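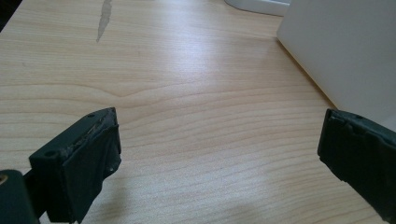 Vundoseck has been promising an open day at its Wiltuswood building since last December, and the flyer that finally came through my door said I would "see how a calmer home is packed." I doubt a home gets calm by being packed, but I live close enough to walk over, and admission was free. The demonstration tables are pale wood with a fine wavy grain, nice enough to run your hand over. The lights bounce off the middle in a white glare, so you find yourself leaning sideways to look at anything lying flat. The one I stood at also has a scuffed gray streak in its finish toward one corner. I liked it better for that. The chairs in the lobby were so spotless I didn't want to sit on them.

I'll put down what I saw and what I was told, and try to keep those two things apart, which the printed handout did not.

Getting in

The open day was 2022-05-13, doors at 10. The bus stop named on the flyer is on the far side of a four-lane road with no crossing, so if they do it again, stay on for one more stop and walk back past the garden center. Parking is in the gravel lot behind the Dwivedi building, next door. The entrance is between the two buildings and has a small sign at knee height.

At the desk you get a sticker and a folded map. The map shows a cafe. The cafe was a coffee machine and a bowl of wrapped cookies. The coffee was good, I'll give them that, and I had 2 cups before anything started.

Tours ran in batches. Mine went through a hallway with posters about the Gandach method, then a room with shelving, then the room with the packing tables, which is where I spent most of my time and the only part I would go back for.

The Gandach method, so far as I could follow it

There are 7 principles. They are on the posters, one per poster, and I read all of them while waiting for the group in front to clear out. Several of them are the same principle. "Give every item a home" and "No item without an address" were hanging side by side. Another one says to store things by how often you reach for them, and that is good advice. My grandmother followed it with coffee cans and never charged for it.

The guide said that people who use the method save 43 minutes a week. I asked how that had been measured. She said it came from a survey. I asked whether anybody had timed people or just asked them, and she said she could find out, and wrote my question on the back of a map. I have not heard anything yet. I'm not accusing anyone of making the number up, but a person who has just spent money on boxes is going to tell you the boxes helped.

The shelving room I can pass over quickly. Shelves, labels, a smell of new plastic.

At the tables

What I came for was the packing itself. The idea is simple: something boxed goes into something bigger, with as little wasted space as possible. Cartons into a storage box, lid on, box on the shelf.

The carton that turned up at my table was a tall, narrow, very green thing with a round yellow-green badge and three big white digits on it. Stand it the way they had it and the digits lie sideways. Turn it one way and you get 666, turn it the other way and you get 999. For a method that leans so hard on labels you can read at a glance, I thought that was a poor choice of carton. Put two of those in a storage room with different people stacking them and you'll have two numbers on the inventory by the weekend. I said so. The guide laughed and moved on to lids.

A tall carton is also a bad fit for a lot of household boxes. Upright, it may stop the lid from closing. Lying down, it takes up the floor of the box and whatever goes in next has to sit on top of it. The handout covers this under "orientation" and recommends trying both ways. Fine. I could have worked that out in my kitchen.
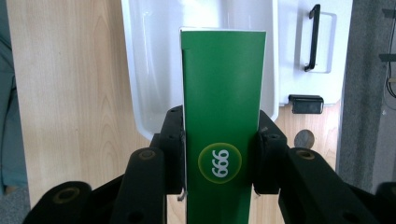

Boxes and lids

The storage box at the table was white plastic, open at the top, with rounded corners and a lip that flares out a little. Rounded corners look friendly and are easier to wipe out. They also cost you space if what you're packing is square, and a carton is square. You can't push it all the way into a curve. Over one box that hardly matters. Over a whole closet I would rather have plain corners and put up with the wiping.

The lid I have fewer complaints about. It's white too, with a black handle across the middle and a black latch clip on each side, and the clips are dark enough against the white that you can tell whether they're up or down from across a room. That is a practical bit of design. Whether a handle on a lid is a smart place to lift a full box from is something I'd want to test at home, with books in it, over a rug. All the weight then hangs on the clips. I asked how much the clips will hold and was told "plenty."

I had also hoped to see somebody pack a box badly and fix it. Everyone packs badly the first time, and the useful thing to learn is what to pull out and what to turn around. The handout has no page on that. It has a page on choosing a color family.
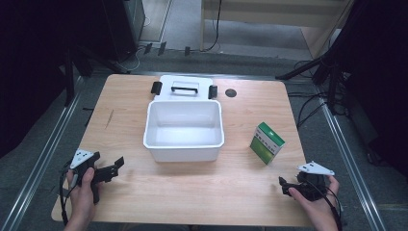 My other gripe is about scale. One box on a table is easy. You have elbow room, good light, carpet underfoot that is kind to anything you drop, and no one asking where the scissors went. My hall closet has a vacuum cleaner in it, a broken tent, and a bag of other bags. I would have traded all the posters for one look at somebody emptying a closet like that onto the floor and deciding what deserves a box in the first place. The handout skips straight past that and starts with a tidy pile of things that already belong together.

There's also the matter of what you do with the lid while you pack. It needs a place of its own on the table, behind the box or beside it, and at home that means a table nearly twice as big as you figured on. If you have a small kitchen, lean it against the wall before you start.

The shop

You leave through the shop, naturally. Boxes, dividers, label tape, the Gandach book in two sizes. Prices were on the high side for what is, after all, a box. The dividers were sold separately and the ones I tried wobbled in their slots. I bought a roll of label tape, partly out of guilt over the coffee, and it sticks well so far.

Would I tell you to go? If you're about to buy storage boxes anyway, yes, so you can try the clips with your own hands before spending anything. Skip the posters and get to the tables early while there's still room to stand. Bring one awkward object from home and ask them where it goes. I wish I'd taken the tent.

I'll add a line to this page if I get an answer about the survey.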